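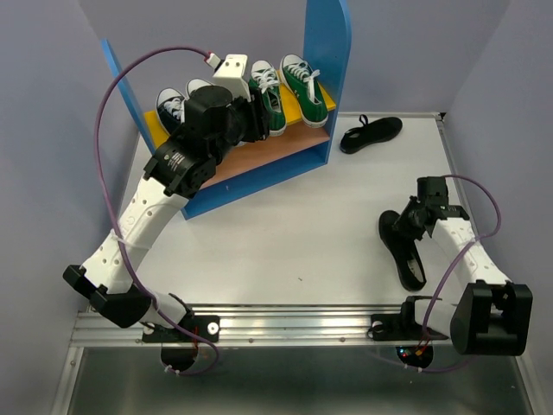

Do I need to follow politics closely to join the panel?

You need to be a registered voter in Lirnbridge or Julberg County and willing to read what is put in front of you. A third of last cycle's panel told us they couldn't name their state senator when they signed up. Most of them could by the end, and few were impressed.

Call for participants: the Stetero Campaign Promise Panel

Stetero is looking for 123 voters to read, score and argue about what candidates say between now and the election. The panel opens in February. It pays a little. It will take up some of your evenings.

We publish a weekly newsletter on state and county politics, and we have grown tired of the way campaign coverage is made. A candidate says something at a diner. A rival says it was shameful. A strategist goes on the radio to explain how it will play with people like you, and then a poll with two questions in it is said to prove the strategist right. At no point does anyone sit down with people like you and ask what they think the candidate promised.

We tried it during the last county race and it was messier than we hoped. Panelists disagreed about what had been promised in 29 of the 167 statements we gave them, and these were statements picked by our own editors as being perfectly clear. One was a single sentence about the Ghanem Avenue bridge. Half the panel read it as a promise to repair the bridge. The other half read it as a promise to study the bridge. The bridge is still closed, so you may draw your own conclusions.

What you would do

Every two weeks we send you a packet of statements made by people running for office in your area. They come from speeches, mailers, debates, social media posts and the occasional radio ad. The candidate's name and party are removed. You read each one and answer the same short set of questions: what is being promised, by when, who pays, and how would you know if it happened.

Then, once a month, you join a group discussion of 90 minutes with eight or nine other panelists. A moderator keeps time and otherwise stays out of it. We do not steer these toward agreement and we don't mind if they end without any. We do ask that people argue about the words on the page. If you want to argue about the national news there are plenty of places for that, and you probably belong to several already.

Packets take most people an hour, some a good deal longer. You can do them on paper. If you ask for paper we will mail it, with a stamped return envelope, and you won't be nagged to switch.
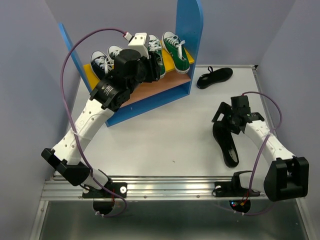 Two robot arms, a blue shoe rack and a pair of loose shoes, all black.

Who we want

Anyone 18 or older who is registered to vote in Lirnbridge or anywhere in Julberg County. Any party or none. We would especially like to hear from people who voted in the last presidential election and skipped the county one, people who have switched parties, and people who live north of the river, where we did a poor job of recruiting last time. Of the 386 applications we received, most came from within a short drive of our office, and a suspicious number came from retired teachers. We like retired teachers. We have enough of them.

You can't take part if you are running for office, work for a campaign or a party, hold elected office now, or live with somebody who does any of these things. Yard signs are fine. So are small donations. We ask about both on the form and we'd rather know than find out.

What you get

Each completed packet pays $20 and each discussion pays $45. We pay by check or prepaid card at the end of the month. Miss two packets in a row without telling us and we will offer your place to someone on the waiting list. We had a few people last time who came for the discussions and never opened a packet, and it showed.

You also get the full results before we publish them, including the parts that make us look bad. Panelists can file a written objection to anything we print about the panel, up to 300 words, and we run it in full underneath the article. Four people did this last cycle. Two of them were right.

What we don't claim

The panel isn't a poll. A group this size can't tell you who is going to win and we won't pretend it can. It's made up of people who agreed to do homework about politics, which already makes them unusual. We weight nothing and project nothing. If you see a headline anywhere saying the Stetero panel predicts a result, it is wrong, and please send it to us.

We also don't claim to be above it all. Our editors have opinions and several of them vote in these races. That is the reason names come off the statements, though panelists got good at guessing — one candidate's fondness for the phrase "common ground" gave him away every single time. We haven't found a fix for this. Suggestions are welcome on the last page of the application.

Stetero is funded by subscriptions and a small amount of advertising. We do not accept ads from candidates, parties or political action committees. The panel is paid for out of the subscription money, and what we spend on it will be printed with the final report.

Privacy

Your name will not appear in anything we publish unless you say so in writing. Comments from the discussions are quoted by town and age group only. The recordings are deleted once the final report is out. We do not sell or lend the list of panelists to anyone, and yes, campaigns have asked.

How to apply

Fill out the form on our website or pick one up at the front desk of our office in Lirnbridge, open until 6 p.m. It has 14 questions. One of them asks you to read a short paragraph from an old campaign speech and tell us, in your own words, what the speaker is committing to do. There's no right answer, and "nothing" has been accepted before.

Places are filled by draw within each part of the county, so applying early gives you no advantage. If you are drawn we will call you once and write once. Everyone else goes on the waiting list, and in the last cycle we used nearly all of it.

Former panelists may apply again but will be placed in a separate draw.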